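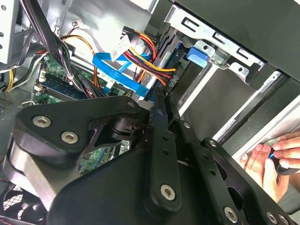
Is an old desktop computer worth opening up and cleaning, or is it better to leave it alone until it dies?

Open it up and clean it, I would say, provided it is switched off and unplugged and you have an afternoon you don't mind losing.

Tue 15 October
By Jeanine Nijs

I grew up in a house where you did not open things. The radio had a back, the washing machine had a back, and both backs stayed on until the repairman came over from Fudville with his bag. My mother believed that whatever was inside had been arranged by people who knew better, and that merely looking at it would upset the arrangement. I kept to that rule well into my grown-up years, and I think it cost me a good deal of money and two perfectly decent computers.

The one I have now is a plain desktop tower, 11 years old, bought for me by my brother-in-law when the shop in Nullthorpe was closing down. It does my letters, my accounts and the parish newsletter. Last April it began making a noise like a hair dryer whenever I opened more than a couple of documents, and I started looking at new ones, as you do, and getting cross at the prices.

It was Rónán Buckley who talked me out of it. Rónán runs the repair table at the Hamdan library, and he asked me, very mildly, when I had last cleaned the inside. I told him I had dusted the top. He was kind enough not to laugh, and handed me a screwdriver.

I would like to say a word for what you find in there, for anyone who was raised the way I was. I had expected something sleek, like the inside of a watch. What I got was closer to the cupboard under my stairs. There are cables in bundles, and loose pairs of wires in cheerful colors, orange and yellow and red, going off on errands of their own. There is the big green board with its little plugs and sockets, and the memory standing up in its slot, and the bays where the drives sit. And there was a gray felt of dust on my fan that I could have lifted off in one piece and worn as a hat.

What struck me was how much of it is made to come apart! The plugs mostly have their own shapes. The memory has clips. Somebody sat down years ago and thought about the person who would one day need to get a hand in there, and I found that oddly touching. You don't get the same feeling from the flat little machines they sell now. My niece has a Dotora laptop that is glued shut along the bottom, and when the battery went, the quote for the repair was so close to the price of another one that she simply bought another one.

I know the arguments on the other side. A new computer uses less power, it takes up less room, and most people have better things to do with their Saturdays. All fair. And I wouldn't tell anybody to go poking about in the power supply, which I leave well alone and so should you. But a brush, a can of air and a bit of patience are within reach of nearly everyone, and I do think we have let ourselves be talked into a kind of helplessness about the things we own – a helplessness that suits the people selling the next one very nicely.

Mine went back together with one screw left over, which Rónán found a home for. It has been quiet since. I have put a little more memory in it, secondhand, and I have started eyeing the back of the radio.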